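**Dual-arm cell keeps dropping power supplies - grip pads or box problem?**

**tallowbend**
OK so I look after a two-arm cell that takes computer power supplies off a conveyor and puts them in divided cardboard boxes. It was put in by Zungate and I inherited it with a thin folder and a spare set of finger pads. Since we went to the second shift I'm getting drops, and always on the lift. The wires are loose on these units, so every one comes down the belt with its own hairdo. Pads have 3,000 cycles on them. Is that a lot? The folder says nothing!

**orrin_mk2**
3,000 is nothing if the parts are clean. Ours go way past that. But are you gripping painted metal or the cable bundle? Those are two completely different jobs and you can't tune for both.

**tallowbend**
Mostly by the cables, the way Zungate taught it. Casing grip was the backup, and I think they gave up on it because the fan side is all mesh.

**dustbin_tech**
There's your problem. Cable grips slip, they always slip. I'd reteach the whole thing on the casing and be done with it.

**orrin_mk2**
Disagree. A casing grip needs room on both sides and he's going into a divided box. Where do the fingers go when the slot is barely wider than the part? You'll chew up the dividers on every single place.

**dustbin_tech**
Then use thinner fingers. We had Koskela make us a set and they've been great.

**pelmet22**
Before anybody spends money - what's your lift speed, and did it change when you added the shift? Somebody always bumps the speed.

**tallowbend**
Well. I went and looked at the change log and yep, the lift move got turned up on 20th August and there's no note with it. So thank you, pelmet, and I feel a bit silly. I put it back and ran 184 units with two drops, which is a whole lot better but still not zero.

**pelmet22**
Ha, it's always the speed. Now wipe the pads with alcohol and check the pivot screws on both fingers. If one has backed out a hair the pads stop meeting flat, and a cable bundle will roll right out. I do mine every 2,000 cycles.

**dustbin_tech**
Still say reteach. Slowing down is just hiding it.

**tallowbend**
Maybe! But I have to make rate in the meantime. Did the screws over lunch and one was loose enough to turn with my fingers, so that's going on the weekly sheet along with the pad wipe. The other thing I want to sort out is the boxes. We reuse them and they're getting really ratty, the top edges are all frayed and I'm sweeping brown crumbs off the table by the end of a run.
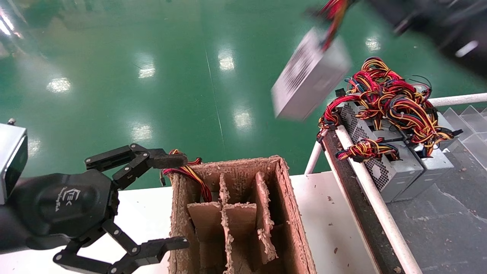 I asked purchasing about plastic totes with fixed dividers and Ikham quoted us for 22 of them, so now I'm waiting on a signature. My worry is that a stiff divider won't give the way cardboard does, so a unit that comes in a little crooked will hang up on it and I'll be getting fault stops all night. Anyone made that switch?

**orrin_mk2**
We did. You want a lead-in on the divider tops, even a small bevel. And redo your place height, don't just trust the old number. Ours was off enough that the first tote got a good whack.

**kelp_and_solder**
Jumping in because we run a Kinis controller on something similar. If yours has a force limit on the place move, turn it on before you swap totes. Ours backs off and tries again, and it saved us a lot of walking over there.

**dustbin_tech**
I'd keep the cardboard and throw them out sooner. Boxes are cheap, and crumbs in the pivots are probably what's loosening your screws anyway.

**pelmet22**
Crumbs don't loosen screws lol. Vibration does. Put a dab of the blue threadlocker on them.

**tallowbend**
Threadlocker is going on tonight. I'll try the force limit on the old boxes first and post the drop count once I've got a full shift on it.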